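Dimville, February 27, 2023 – Bassey Hall will host a community build day next month for people who want to learn how to put together household items that come in parts. The event is organized by Brodell, a local repair and assembly club, and is open to anyone 15 or older. Entry is free, but places are limited to 112.

The club has been meeting at the hall since last winter. Members bring small furniture, shelving and stands, and work through them at shared tables. Club organizer Efe Obi said most newcomers arrive with something they gave up on at home.

"They have the parts and the sheet of instructions, and they get stuck on step two," Obi said. "Usually it is a matter of which way round a piece goes."
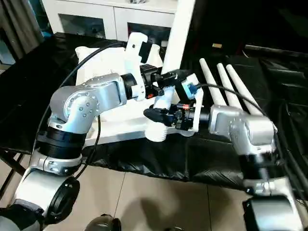 Brodell covers its work tables before each session and asks people to keep the covers on until everything is packed away. Dark covers are preferred for pale parts. White pieces such as the tray-like base with raised sides, or the ribbed part with its screw-like surface, are easy to pick out against crinkled black plastic. Small hardware is kept in lidded tubs supplied by Bradeck, a hardware store on the same street.

The day will be split into 3 sessions, each starting with a 15-minute talk on sorting and checking parts. Tools will be provided – visitors do not need to bring their own. Anyone bringing an unfinished project should also bring the instructions, if they still have them. 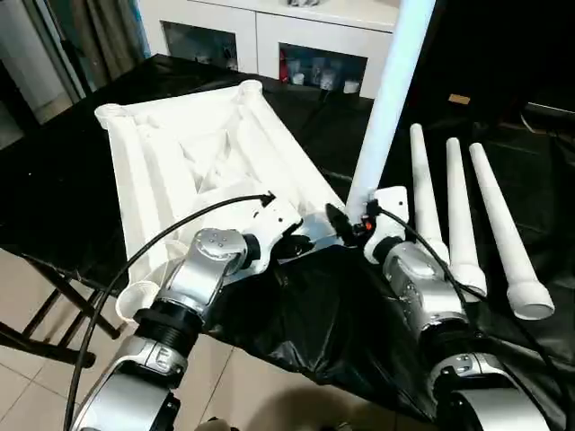 Obi recommends laying out long pieces before joining anything. Parts that look alike in the box can differ in length, and a mix-up may not show until late in the job. The three white tapered tubes set side by side on the cover are a case in point, with the one on the left the shortest and the one on the right the longest. Frames should also be checked for which end is wider before any uprights go in.

Sign-up sheets are at the hall's front desk and at the Bradeck counter. Parking is available behind the building.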